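Eltico Handling Trials, Woltville
Periodic Inspection Checklist: Tabletop Two-Arm Workstations
Form 2514

Station: Cell 451
Inspected by: Tincuța Dobre
Date: Friday, February 13, 2026
Last inspection: December
Type of work at station: textile handling and small goods, supervised

Result codes: A = acceptable. M = minor, correct before next periodic inspection. S = significant, correct before next powered session. N = not applicable or not checked.

Items marked with an asterisk are to be checked with the arms powered and moving at trial speed. All others are checked with arm power off and the plug pulled.

1. Documents and access

1.1 Current risk assessment is held at the station. A

1.2 Risk assessment covers the objects now in use, including soft goods with straps or loops. M
Comment: The assessment names caps and folded garments. Bags with handles were added to the object list in January and the assessment was not revised. A strap can hook on a finger or wrist part and pull the whole bag, and anything beside it, when the arm retracts. Add bags as a separate object class with its own retract speed.

1.3 Operators on shift are listed on the authorization sheet. A

1.4 Emergency stop tested from operator position. A *
Comment: Both arms stopped. Arms sagged slightly after stop and came to rest on the tabletop. Sag is covered in the risk assessment. Keep hands out from under raised links at all times, including after a stop.

1.5 Emergency stop can be reached without leaning across the work area. A

2. Surroundings

2.1 Working envelope is defined and all operators can describe it. A

2.2 Seated workers are outside the 1000 mm clearance line during powered motion. M *
Comment: Desks on the far side of the station are used for unrelated work. Chairs have casters and drift. At the time of the check the nearest chair was outside the line, but nothing at floor level tells the person sitting there where the line is. Mark it, and brief desk users once per quarter even if they never touch the equipment.

2.3 Objects not in use are kept out of the reach of either arm. M
Comment: Stock for the next trial is often parked at the side of the table to save a trip to the shelf. Soft items are tolerable there if they are clear of the path. Glass is not. Any clear container near the table edge must be identified as plastic before the session starts, or removed. Transparent bins also need attention: they are hard to see against a bright window, both for people and for the overhead cameras.

2.4 Window glare does not hide objects or arm position from the operator. M
Comment: Glare on the polished tabletop is strongest on the window side. Lower the blind or move the operator position. Dark objects against the light read as outlines only, and the operator cannot judge how far a gripper is above them. 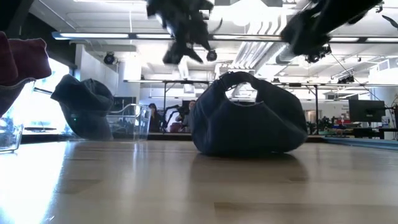

3. Structure and mounting

3.1 Frame rails and brackets tight, no movement by hand. A
Comment: Checked with the torque driver. One bracket screw on the near rail took a quarter turn. Witness marks renewed.

3.2 Arm base plates secure. A

3.3 Diagonal supports in place on both sides. A

3.4 Clamps on the tabletop are tight and outside the arm path. A
Comment: Clamp handles are to point away from the work area. Recheck clamps after any change of tabletop fixture. They loosen with vibration more than the frame screws do.

3.5 Fixtures and display stands are stable under a light push. M
Comment: Clear acrylic stands slide on the finished wood. A cap on a stand moves with the stand if the finger contacts the brim first. Fit rubber feet or a nonslip mat. Minimum spacing from any stand to an arm base is 317 mm by the Iltton layout drawing. Measured and met.

4. Arms, cables and power

4.1 Links and joints free of cracks, missing fasteners and play. A

4.2 Cables at shoulder and wrist have enough slack for full travel and no more. M *
Comment: Cable wrapped at the shoulder should be tied at fixed points, so that the loop opens and closes in the same place on each cycle. The wrist loop is the one to watch. If it stands out from the wrist it can catch on the other arm when the two work close together over the middle of the table, or on a strap or cord on the object being handled. Run both arms slowly to the crossing position, stop, and look at the loops from the side as well as from above.

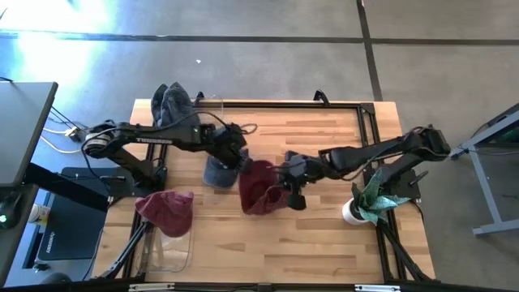
Where a loop has to be shortened, retie it at the upstream anchor and run the full travel test again. Do not tape a loop flat to the link. Tape holds for a few days, then lets go at one end, and a half-free cable is worse than a free one. Any jacket with visible wear at a tie point is replaced, not wrapped.

4.3 Floor cables routed out of walkways. M
Comment: White cables run across the floor to a power strip beside the station. Bundle and cover them, or route them along the desk leg. Power strips are to be lifted off the floor and fixed to furniture. Keep drink cups off any desk that carries a computer or an arm supply.

4.4 Power strip loading within rating, no strip plugged into another strip. A

4.5 Floor tape intact and still matches the layout. M
Comment: Tape is sound. It follows an earlier position of the station and does not show the clearance line in 2.2. Relay it in one job with that item.

4.6 Items on the tabletop that are not part of the trial are removed. M
Comment: Applies to potted plants. If a plant is wanted as an obstacle or as background it goes on the object list with a fixed position. If it is not on the list it comes off the table. Same rule for spare hats.

5. Grippers

5.1 Finger faces clean, no cuts or loose pads. A

5.2 Fingers close evenly. A *
Comment: Tested with a folded strip of denim. Grip force unchanged from December setting.

5.3 Gripper releases the object on command and on loss of power, as stated in the risk assessment. A *
Comment: On loss of power a cap is dropped. Do not handle anything above the tabletop that would be a problem if dropped from full height.

5.4 Wrist camera bracket tight, lens clean. A

5.5 No finger pinch point is reachable by a person during normal supervised work. S
Comment: See section 6. The gripper itself is in order. The finding concerns where hands are put.

6. Hands in the work area

6.1 Operators place and remove objects only with both arms stopped. S *
Comment: Practice varies between shifts. Some operators stop both arms, some stop only the near arm, and some reach in as soon as the gripper has opened. The written procedure says both arms, every time. Supervisors are to enforce it as written.

6.2 Gloves suit the task. M
Comment: Thin nitrile gloves are accepted for handling stock. They give no protection against pinching and may be drawn in with fabric. Sleeves are to be fitted or rolled. Blue gloves against blue cloth are hard to tell apart in camera view, for an operator watching the screen as well as for any detection software. Order a color that does not appear in the stock.

6.3 Cords and connectors are not handled next to the grippers unless arm power is off. S
Comment: The rule covers every cord, whatever it feeds. A person holding a plug is looking at the plug and has one hand busy. If a cord must be swapped or passed over the station, stop the arms, remove arm power, do the work, check that the cord lies clear, and power up again from the operator position.
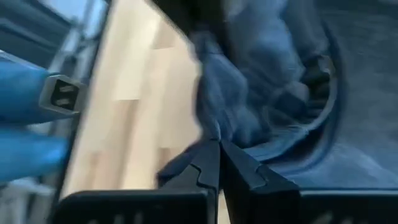

Item 6.3: gray cord connector in a gloved hand, with gripper fingers and blue fabric close by. View from the gripper side.

6.4 Loose fabric is kept away from cord ends. M
Comment: Cloth hides a connector easily. Clear garments from the near side before any cord is brought in.

6.5 A second person is present when hands enter the work area with arm power on for teaching or adjustment. A
Comment: Confirmed from the session log. The second person holds the stop and does no other task.

7. Actions

S items (5.5, 6.1, 6.3): Station is not to be powered until operators have signed the reissued hand-entry procedure. Dobre to witness one full load and unload cycle with each shift lead.

1.2: Revise risk assessment for bags and straps. Owner: station lead.

2.2 and 4.5: Lay new floor tape. Owner: facilities. Desk users to be told the day before.

2.3, 4.6: Shelf for waiting stock to be fitted outside arm reach. Horobets has quoted for a wall-mounted unit; a rolling cart is not accepted as a substitute.

2.4: Blind to be repaired. Until then the operator sits with back to the window.

3.5: Nonslip feet for stands.

4.2: Retie shoulder and wrist cables, repeat full travel test, record result on this form.

4.3: Cable cover and strip bracket.

6.2: Trial a different glove color. Stores has orange in medium and large only.

6.4: Add to load and unload procedure as a separate line, ahead of the cord rule.

Copies: station binder, Iltton layout file, Woltville site safety.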